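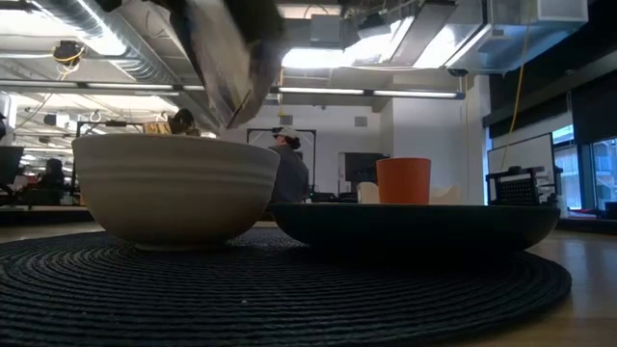
The large bowl and the dark plate on their woven mat, with the orange cup behind.

Dear Mr. Albers,

August has been a full month for the breakfast table project, and I am glad to have plenty to tell you, so please pour yourself a coffee before you start (this runs a bit longer than the last one, I'm afraid).

The first part of the Wolness grant, 2444 dollars, is now spent, most of it on tableware. We ended up with heavier bowls than we had planned, the kind with a proper foot underneath, and I'm very happy with them. They sit well on the round mats, and there is still room beside them for a plate. The wide, dark plates came from Cuevas, who kindly let us have them for 600 dollars with the delivery included. We had put aside 700, and the difference has gone into cups.

Þröstur Lund has been working on the layout all month, and he has strong feelings about it! His rule is that the bowl goes on the left, the plate goes right next to it, and the cup stays within easy reach but off the mat. 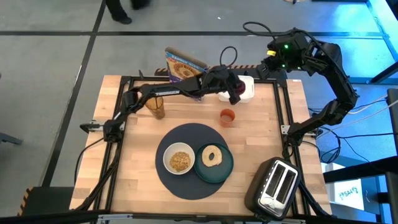
He likes the cereal box toward the back, too, where people can find it without moving their dishes. I was doubtful at first - I grew up with the box right by my elbow - but I have come around to his way of thinking. We are still going back and forth on drinking glasses. The tall ones look lovely on a pale wood table, and the short ones are easier to put away, so for now we are keeping both.

The printed table guide is 15 pages long in draft, and Fuller has offered to read it through for us. The chapter on clearing up needs the most work, as I wrote it in a hurry.

Next we would like to try the same setting on the smaller Pravska table, which may mean smaller mats. I will send you the prices as soon as I have them.

With warm thanks for your patience and support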